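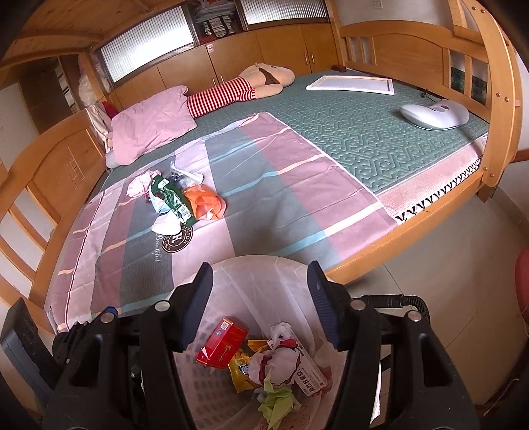 A wooden bunk bed with a green quilted mattress pad.

BRUSTGATE HOOPS ADDS A 20-TEAM SUMMER TOURNAMENT, AND SIGN-UP IS OPEN

BRUSTGATE, 22nd April. I've been running the girls' basketball program here long enough to know that if I don't put things in writing, my phone never stops, so I'm putting it in writing. Yes, we're having a summer tournament! Yes, your team can come!

The Brustgate Summer Tip-Off will bring 20 high school girls' teams to the Cernitz Fieldhouse for three days of games. Every team gets at least four of them, even if you lose your first two by a mile (we did that once, on a road trip I won't name, and the girls still talk about the pancakes).

I started asking around in March, right after our season ended on a missed free throw I'm still not over. I called Thilini Chowdhury, who coaches the Sarıgül Club team, mostly to complain. She let me go on for a while and then said, "So play more games, Rajitha." That was pretty much the whole planning meeting.

Thilini is handling the bracket and the officials. "I want close games on the last day," she told me, "and I want teams to meet somebody they've never played before." She's already moved the pools around twice and I've stopped asking to see them.

The money part: entry is $500 a team, and that covers officials, a trainer on site and game shirts for up to a dozen players. Grusix, the sporting goods store on Mill Street, has put up $4000 so that teams who can't swing the fee can still play. If that's you, just check the box on the form. I'm the only one who reads it, and I won't ask you a bunch of questions.

The fieldhouse seats 700, and I'd love to see it packed for the final. Kids in a school jersey get in free. Everyone else pays at the door, cash or card, and your wristband is good for all three days, so please don't cut it off on Friday night like my brother did.

We'll use a 30-second shot clock in every game, including pool play. Some coaches have already grumbled to me about that. You've got time to practice!

Forms are at the fieldhouse front desk, or call the office and we'll mail you one. Rosters can wait until you check in, but we need the form and the fee to hold your spot.

Media contact: Rajitha Sarkar, tournament director, Brustgate Hoops, Cernitz Fieldhouse. Afternoons are best, and leave a message if I'm in the gym.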